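FOR IMMEDIATE RELEASE
August 20, 2026

Jedar opens its desk organizer line to everyone this October

Hi, I'm Charito Macaraeg, and I run Jedar with my business partner Cyrill Zaugg. We make desktop organizers that you put together yourself, and starting in October you'll be able to order them straight from us instead of waiting for one of our pop-up tables in Rasgate (which, I know, has been driving some of you up the wall!).

The organizer we're launching with is called the Drokasmont. It comes flat in the box, and the boards go together with tabs and slots, so there's no glue to wait on and no little bag of screws to lose under the couch. You get a tall divider, a big open bay for the bulky stuff, and smaller spots for everything that usually ends up in a heap next to the keyboard. Cyrill drew the first version on the back of a phone bill because he was sick of hunting for his stapler. I still have the phone bill and he still wants it back.

We spent most of last winter fussing over the size of the compartments. My first idea was lots of tiny ones, and I was very attached to it. Then we lent samples to people and watched what they put in them, and it was tape, chargers, mail, hand cream, a whole grapefruit in one case. Tiny compartments are no good for a grapefruit. So the divider moved over, the big bay got bigger, and the little one stayed up top where you can reach it without looking.
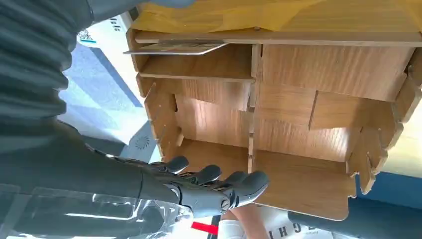

The other thing we went back and forth on was the bottom of the big bay. If it's too deep, things sink down there and you forget you own them. Too shallow and your notebooks tip over every time you bump the desk. Hạnh Khương, who handles our cutting and has far more patience than I do, made version after version until we had one where your hand goes in and comes out again without scraping your knuckles. She also talked us into the wood-grain look in a light brown. I wanted dark green. I've come around!

"I put mine together at the kitchen table while the rice was cooking," says Hạnh. "If a tab feels stubborn, don't shove it. Check that you have the board the right way around. It's nearly always that."

The first run is 130 organizers, and each one is $39 plus shipping. They go out from our workshop in Rasgate, packed by the same people who cut them. If you buy one and a board arrives chipped, write to us and we'll mail you a new board, no need to send the whole thing back.

You can also see the Drokasmont in person at Thái, the stationery store on the corner of Mill Street, where Tineke Verbruggen has kindly cleared a shelf for us. She's had a sample next to her register since spring and keeps her receipts, rubber bands and reading glasses in it. Go poke at it, pull things out, put them back wrong, she says she doesn't mind.

We have 285 names on the waiting list already, so those folks will get an email first, and whatever is left goes on open sale after that. A second run will follow as soon as we can cut it.

Press contact: Charito Macaraeg, Jedar, Rasgate. Samples for review are available on request, and please tell me if you'd like yours flat or already put together.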